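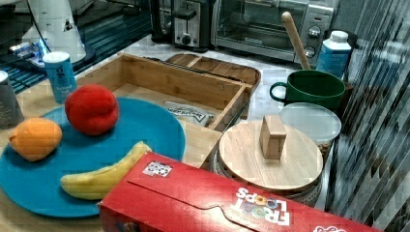 Minutes, Residents' Meeting, Trisholm House, September

Present: Jayson Layug (chair), Sowmya Sundaram (minutes), and residents of 24 apartments.

1. Previous minutes
Accepted with one correction: the bicycle room key is kept at number 7, not at number 17.

2. Laundry room
The second dryer is again out of service. The repair company Nalteo asks $853 for a new motor. The meeting agreed to pay it from the repair fund. Mr. Layug will call them.

3. Noise after 10 p.m.
Two complaints were received from the Pascual Street side. It was asked that the courtyard door be closed softly. No vote was taken.

4. Shared breakfast
It will be at 9 a.m. in the common room. Everybody brings something, for example fruit or cereal. Ms. Sundaram keeps the list.

The meeting was closed at 8:40 p.m.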